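About Us

Hi, I'm Trudy Whitelaw, and I run Brerncombe with Bram Visser, who I met when we were both fixing vending machines for a living. We set up robot cells that sort small parts for repair shops and recyclers, and there are 5 of us if you include Bram's very opinionated brother-in-law (we usually do).

Most About pages tell you how great everything has always been. Ours has a bad day in it, and customers keep asking me about it, so I may as well write it down!

The day it went wrong

On 2018-11-18 we were running our first two-arm cell, the one we call Ireck, on a batch of 500 mixed parts. It got through 141 of them. Then the right arm went down into the tray for a wire harness, snagged a second one underneath, and kept pulling. The force limit should have stopped it. I'd raised that limit myself in October to get rid of some annoying false stops, and I never put it back. The harness let go, the arm swung wide and clipped the left one, and a gripper finger snapped and flew past Nikau Pomare's ear. He was fine. I was a wreck for a week.

We shut the cell down for 42 days and went through everything, and Jean Kerr rewrote our safety checks from page one. I still think wires are the meanest thing you can ask a robot to pick up. They loop, they hook, they hide under each other, and they never lie the same way twice.

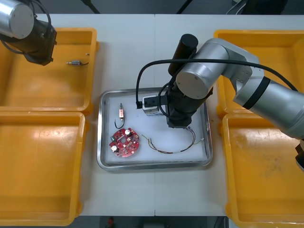
What we do differently now

Changing a force limit takes 2 people, and both of them sign for it. The arms can't share the space over the tray unless one is parked. Anything with a loose wire on it gets a slow test lift before the real one, and if the pull feels wrong the arm opens up and waits for a person. It's slower, and we tell you that before you buy!

If you've got a cell that's been acting strange, call and ask for me or Jean. We'll happily talk it over, even if somebody else built it.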